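Bruvwood help forum – Ticket: loyalty points vanish at checkout
Opened June 10, 2021
Status: open

Hi all, me again I'm afraid. I've been saving points on my Bruvwood account for ages and finally got past 3000, so I thought I'd treat myself to the Grondulico garden bench. I put it in the basket, ticked the "use my points" box, and the balance dropped to 0 with no money off at all! Took the bench out again and the points came back, but only 1000 of them.

Things I've tried so far:

Logged out and back in. No change.

Cleared the cookies, which also logged me out of everything else I use (my own fault, I ticked the wrong box).

Tried it on my phone with the wifi switched off. Same balance, same empty discount line.

Swapped the bench for a cheap pair of gloves to see if the price mattered. The box was greyed out that time, so I couldn't even tick it.

Rang the number on the receipt and waited 36 minutes. The chap was lovely but could only see the same page as me, and he told me to open a ticket.

Update: had a reply by email asking if I'd merged two accounts. I had! Back in April I joined my old Jaltow card to this one, and now I look at the history there are 6 lines marked "pending transfer" that never went through. I'd taken them for old orders and scrolled straight past.

So my guess is the total on the front page adds in the Jaltow points and the checkout doesn't – but that's for someone cleverer than me to sort out. Please could you push those lines through, or put them back on the old card so I can start again?

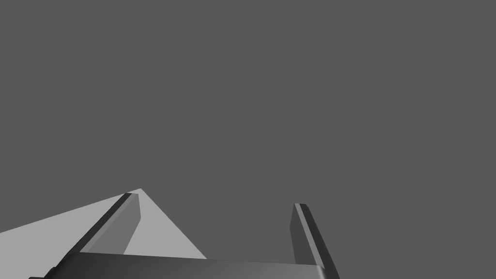 I've left the bench in my basket for now and I won't touch the points box until I hear from you. Email is best, I'm hopeless at answering the phone.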